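Baledero changes service routine on two-arm book cell

Baledero has revised the way it looks after its two-arm shelving cell, after a cable fault stopped the left arm twice in March. The new routine covers cable routing, base fixings and the order in which the arms are brought back into use after a stop.

The cell is built from aluminium extrusion, with one arm mounted at each end of the front rail. Its task is to pick books up from the floor mat and stand them on a low shelf at the back. It runs in blocks of 500 cycles, and the service interval has until now been set by hours run, with no allowance for how far the arms were reaching.

Both stoppages were traced to the same conductor in the left arm's cable run. The outer conduit was sound. Inside it, the conductor had broken close to the wrist, where the run had been tied too tightly and was being pulled each time the gripper went down to floor level. The controller logged a loss of signal from the gripper and held the arm in place.

The replacement run was supplied by Cadeck and is 40 mm longer. The added length is carried as an open loop and must not be drawn in with extra ties. Technicians now move each arm by hand through its full reach, from the mat to the far end of the shelf, before the last tie is closed.

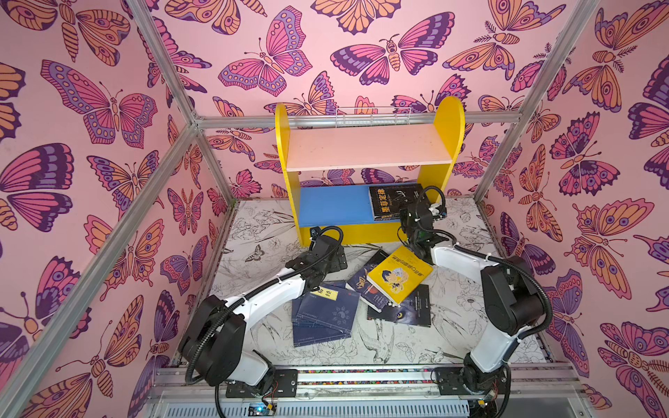
The cell with the left gripper over the books on the mat and the right gripper at the shelf.

Base fixings are checked at the same visit. Each arm sits on a black plate screwed to the front rail, and Baledero found that the screws on the left plate had lost some of their tightness after a long spell of floor-level picking. They are now marked with paint pen once tightened, so that any turning shows up at a glance. A plate that has moved is put back against its stop and the arm is zeroed again before any book is handled.

The camera on the gripper is left in place during cable work where possible. If it has to come off, the cell is put through 14 test picks with thin and thick books, and the mount is reset if more than one pick misses the cover edge.

Restart is carried out one arm at a time. The right arm is run first at reduced speed, with the left arm parked, and then the order is reversed. The two are run together only after both have finished a clean pass. A full service takes almost 80 minutes, including the restart.

The wall covering and floor mat are not changed during service. Baledero keeps them fixed for the length of a run so that results before and after a repair can be compared.

The same routine will be applied to a second cell at the Goodwin site, where the longer cable run has already been fitted to both arms. Spare conduit and ties for the two sites are held by Forkell.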